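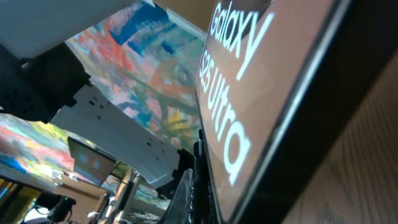
What happens when a gripper lets go of a box it was meant to be holding?

The box falls, and if the arm hasn't registered the drop it carries on with the rest of the move as if it still had something between its fingers.

We had one of those in April. The arm closed on a boxed phone, lifted, lost it halfway through the turn and then swung over to the shelf and very carefully put down nothing at all. Fine, so far. But Fiifi Ayaaba had leant in to pick the box up, the arm came back for its next go, and he got a knock on the wrist. He's OK (bruised, cross, back at work the same afternoon) but I stopped all the handling runs and I've been going through the logs ever since. Out of 431 picks there were 22 drops, and the software only noticed a few of them. That's not good enough with people standing nearby!

So I'm looking for people to come to our Plinville workshop and help us get this right. I'm Abena Osei, I run the handling work at Prekamano, and you'd be working with me and Rasha Fakhoury, who looks after the safety side and has the final word on when we start and stop.

What you'd do: stand behind the new barrier, watch the arm pick and place boxed goods, and press the stop button the moment you think something has slipped. We compare your timing with what the sensors say. Then there's a chat over tea about what you noticed and what made you jumpy.

You need to be over 18, happy on your feet for 30 minutes at a stretch, and not shy about hitting a big red button. No technical background needed, and I'd quite like a few people who have never been near one of these before. If you've worked in a warehouse or a stockroom, even better.

Sessions run mornings from 9.30 and finish by lunch. We pay for your time and your bus fare, and lunch is on us.

To put your name down, ring the workshop on extension 237 and ask for Augustina Addo. Tell her which mornings suit you and whether you need step-free access.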